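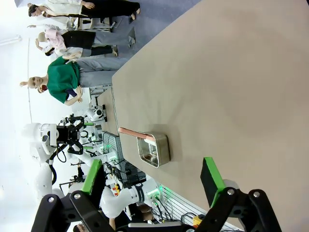 3.2 Where shared tools get put down

Putting a thing down is the part of a shared kitchen task that gets least attention in the household studies (Pennington's diary work is the exception, and he only had the one street). We wanted to know what people do with a tool between uses when the tool isn't theirs. Most of our cooks had a rest of some kind to hand and most of them used it badly, or half used it. Figure 2 has the commonest form of this, a small steel tray with a long pink handle lying across it and out over the rim onto the table. We coded this as "partial rest". Full rest means the whole tool inside the tray or dish. No rest means straight on the surface.

Figure 2. Partial rest: handle over the rim of the tray, tip on the table side.

Sessions were held at the Grulholm community kitchen and, once that closed for the new floor, in the upstairs room at Boateng. 26 households took part, two cooks each, strangers to the other pairs. 200 put-downs were coded by Calloway and again by Ha without sight of her sheets. Where they disagreed Sutherland had the last word. Disagreements were nearly all over full against partial, as you'd expect with short trays. Coding closed 29 Jul 2025.

Pattern as follows. Partial rest most common in both places. Full rest mostly at the start of a session, then drops away once the talking gets going. No rest rare among the older cooks and a good deal less rare among the students. Handle direction was not in the first coding sheet and should have been. We went back and added it. Cooks working alone at a table tended to leave the handle towards themselves, cooks in pairs left it towards the other person or else off to the side, and several said when asked that this was manners. One man at Boateng: "you don't point it at yourself if she's next." His partner said she had never noticed him doing it.

Ownership matters more than we thought it would. When cooks brought a tool from home it went back in a bag or a jug between uses and hardly ever on the shared rest. Kitchen-owned tools got left wherever. This fits with Prendergast's earlier interviews on borrowed crockery, though she was asking about washing up and not about put-downs, so the comparsion is loose.

Two cautions. First, the trays at Grulholm were smaller than the Clellent ones used upstairs at Boateng, so some of what we call partial rest may only be a long handle and a short tray. We have not corrected for this. Second, cooks knew they were being watched, and a few tidied up when one of us walked past. Those put-downs were kept in, on the grounds that people tidy up for each other at home aswell.

Section 3.3 takes up what happens when the second cook moves the tool before using it, with the Grastance pilot data where we have it. Spoons and ladles are treated together there. Knives left out throughout, different rules.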